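Komstead Shared Workshop
Gallery: The Two-Arm Suturing Bench

Introduction

The Komstead Shared Workshop is a members' facility for mechanical and electronic work. Since April its robotics section has been engaged on the construction of a small two-arm bench, intended for the practice of fine handling tasks under remote control. The arms are operated from a pair of hand controllers at the adjoining desk, and the operator works entirely from a screen.

The project is led by Arturo Fabbri, who designed the wrist joints and wrote the greater part of the control software. The base plate and the two columns were machined on the premises. The gearboxes were obtained from Taron and the motor drivers from Benurer. The section wishes to record its thanks to Herath for the loan of a calibration block during the summer.

Suturing was chosen as the principal exercise on account of the demands it makes on both arms at once. One arm must present the needle while the other manages the thread, and any slack or backlash in the joints becomes apparent at an early stage. The control loop runs at 1000 cycles per second. Cable tension is inspected after every 20 hours of use, and the readings are entered in the bench log, which at the time of writing contains 584 entries.

Members are reminded that the bench is for training and development only. It is not a medical device and must not be described as such in correspondence or at open days.

Work at the bench

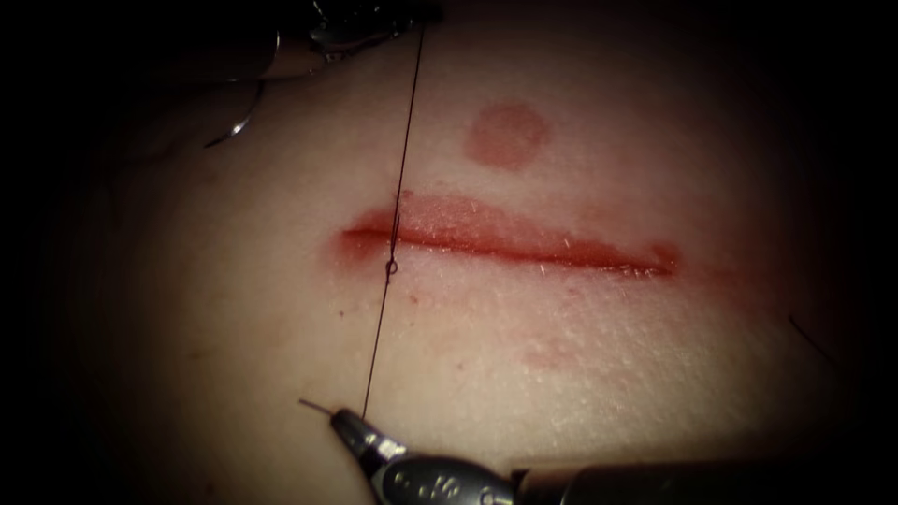
How is the operator's hand movement matched to the movement of the instruments?
The control software scales it down by a ratio set at the desk before each exercise, and a foot pedal disconnects the controllers whenever the operator needs to reposition the hands.

A stitch in progress across a straight incision. The thread passes through the left part of the cut and runs down to the lower instrument; the curved needle hangs beside the upper one.

Members wishing to use the bench must first complete the induction for powered equipment. Bookings are made through the workshop office and are limited to one session per member per week.

Page last revised 15 September 2020

Comments

Petra L.
Very pleased to see this written up at last. Will the drawings for the wrist joints be made available to members? I should like to try a larger version for my own bench.

Workshop Office
The drawings are being checked and will be placed in the members' library when that work is finished.

G. Marsh
Did you consider belts in place of cables for the last joint? I had a good deal of trouble with cable stretch on a much simpler arm.

Related pages
Machining the Base Plate and Columns
Hand Controllers: Wiring and Assembly
Induction for Powered Equipment
Workshop Opening Hours

Contact the workshop office | Copyright Komstead Shared Workshop | Back to top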